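Sour plum drink at home, what am I doing wrong

stornwood_kitchen
Third batch of suan mei tang this month and it's still way too smoky. Using 2 handfuls of smoked plums, hawthorn, licorice, rock sugar. Simmer an hour. Tastes like a campfire. Help

Somogyi
Rinse the plums. Then soak them, dump that water, soak again. Most of the smoke goes down the drain.

trondus19
Disagree, dumping the soak water throws out the sour too. Just use fewer plums and more hawthorn. My aunt never soaked anything 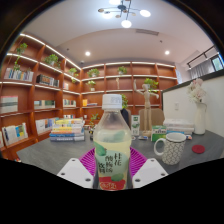 Osmanthus is what you're missing imo. The bottled kind I get has it right in the name, 桂花酸梅汤, and the stuff inside is a pale yellow-green, nothing like the black tea color people end up with at home. So lighter brew, flowers in at the end, heat OFF. If you boil them they go bitter.

stornwood_kitchen
ok had no idea about heat off. I was boiling the flowers the whole hour lol

Somogyi
That'd do it. Still say soak though. And color means nothing, a bottling plant can filter it however they want. Homemade should be dark.

PhyllisBunting
Dark, yes. But not an hour, 40 min tops and then let it sit covered overnight. Also what sugar? Yellow rock sugar tastes rounder than white, I can tell the difference even cold.

trondus19
Can you really tell tho

PhyllisBunting
Yes. Phyllis Bunting does not lie about sugar

trondus19
Fair enough. Anyway for fridge storage I gave up on pitchers, they pick up onion smell from everything. 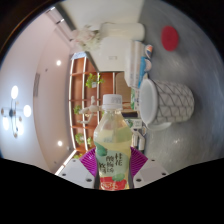 Old drink bottles with a screw cap work way better, fill them to the neck and they keep up to 19 days for me. Wash the cap seperately, it holds the smell.

Somogyi
19 days?? No. Five, maybe. It's fruit and sugar, it'll start to fizz.

trondus19
never had one fizz

Sturno
Had one fizz in March. Ceiling still sticky. Go with five

stornwood_kitchen
Five it is. Trying tonite, soaked plums, 40 min, flowers at the end. Does dried tangerine peel go in with the plums or later

Somogyi
With the plums. Small peice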